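## Collection update: soft items are back on the list

The pick-and-drop set is the one most of the building has walked past by now, and March was its first full month at the Brendport site. The numbers are in, so this is a short report on where it stands and what changes for the operators.

The task is simple to state. The arm starts above a basket of mixed items, takes one, and lets it go at the wooden box next to the basket. An operator drives it by hand the whole way, and the recording of that drive is one example. When the basket is empty, or when nothing left in it can be reached, the run ends and the basket is refilled. The learning system never sees our notes, only the recordings, so whatever we want it to know about has to be in the driving.

We closed the month with 300 usable examples of cloth items. The target had been lower, and the extra came from the evening shift, who took over the station on days when the Irnwood arm was down for cable work. Another 149 cloth examples were recorded and set aside. Most of those were stopped early by the operator, and a smaller share had a timing fault between the arm log and the video. The stopped ones are being kept. Dekden, who train the model, have asked for them in a separate folder and may use them later to teach it what a bad grasp looks like.

Cloth was dropped from the plan in the winter because it was slow. A ball is either in the fingers or it isn't, and the operator knows right away. A cloth can be held by one corner and still be lying over half the basket, and it can pull a neighbor along with it. It also takes longer to let go of cleanly. Operators were spending so much time on each one that the hard items fell far behind schedule, and the first model trained on that set was good at balls and blocks and poor at everything that folds.
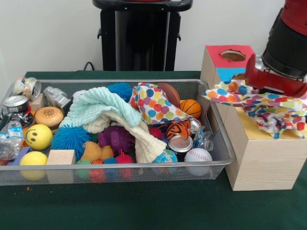

The new plan mixes the two kinds in every basket. Polka-dot cloths and knitted pieces go in with the spiky balls, crushed cans, plastic bottles and small blocks, and the operator picks in whatever order seems natural. We no longer ask for all the hard goods first. The old order meant that cloth was nearly always picked from a half-empty basket, and the model learned to expect that.

Three points for anyone driving this station:

- Lift cloth straight up before moving sideways. If it is still touching the basket when you start across, slow down and let it come free.
- If a cloth lands over the edge of the box, leave it for a moment, then pick it up again from where it lies and finish the drop. Do not reach in and fix it by hand. The second pick is part of the same example.
- If you bring up two items at once, keep going and mark the example as a double. We had 19 of these last month and only found them by watching the video.

Refilling also changes. Please tip the items in and leave them as they fall. Several baskets last month had been arranged with the balls in front and the cloth folded on top, which looks neat but gives the model the same starting point over and over. Big pieces such as the cream blanket can go in at any stage, including underneath.

The Oosthuizen review of the labels is still going on, and 2 categories are likely to be merged: "towel" and "cloth" have been used for the same things by different shifts. Until that is settled, use "cloth" for anything woven or knitted and put the color in the comment field.

The station is booked for cloth work every morning through the end of next month. Afternoon slots are open, and the sign-up sheet is in the usual shared folder. New operators need one supervised session before they record, and those run on Tuesday at the start of the morning shift.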